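Notimo dual-arm bench cell, garment handling package

We have had the Notimo bench cell on loan from the distributor, Jukberg, since May. The package is two small arms on a shared front rail, a three-sided enclosure, wrist cameras and a fixed overview camera. Our interest was soft goods only. Rigid parts were not tested.

Assembly took 180 minutes with the printed manual, which is adequate except for the cable routing page. The wall panels are supplied with the cell in one pattern. The swirls are busy, but a plain brown garment separates well from them and from the marble-look floor. Reach is sufficient for trousers laid lengthwise between the bases. Both arms can work the same piece of cloth, and both can be parked toward the rear corners with the garment left clear.

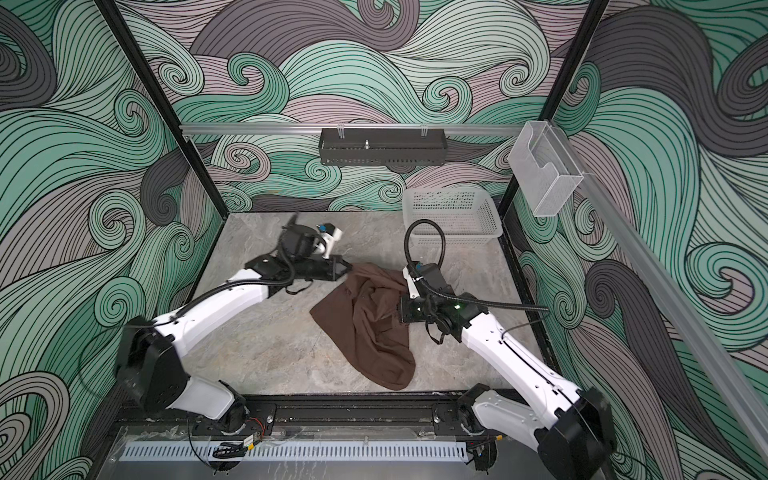
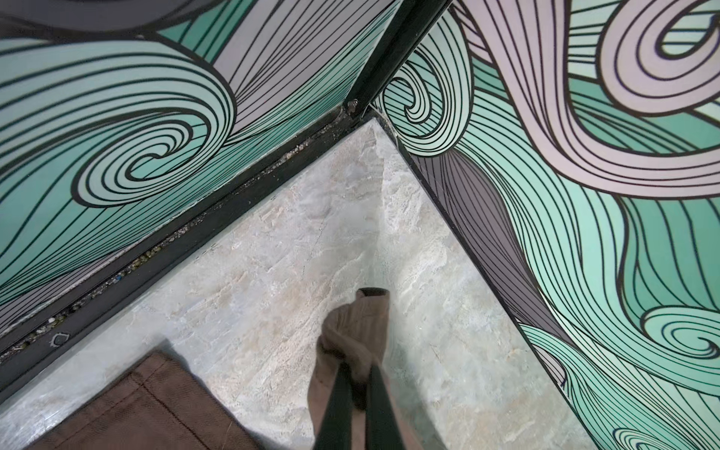
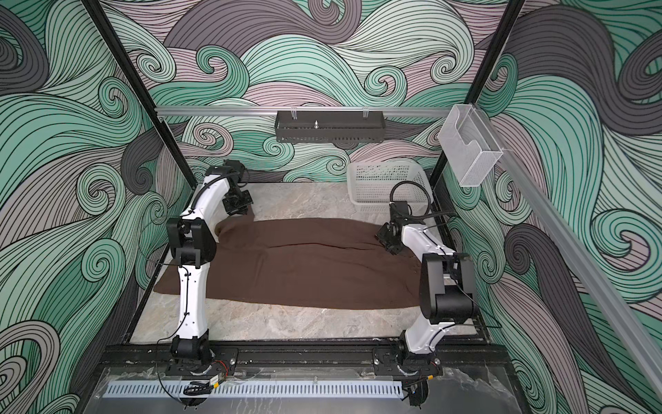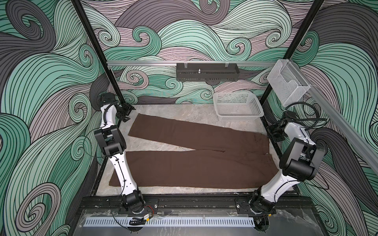
Brown fabric on the cell floor, overview and wrist camera.

Over 266 logged runs, the most common fault was a grasp that took one layer of cloth where two were wanted. Lowering the closing speed helped. The manual does not mention this setting; it is on the third tab of the arm menu.

Two complaints. The track along the floor edge collects grit and has to be brushed out by hand. The clear front panel also marks easily, and Jukberg quotes 728 for a replacement, excluding shipping.

Software updates arrived without release notes. Recommended for cloth work at bench scale, with a spare front panel on the first order.

Related items
Plallell cable kit for bench arms
Wysocka parallel gripper, short fingers
Notimo single-arm cell
Jukberg loan terms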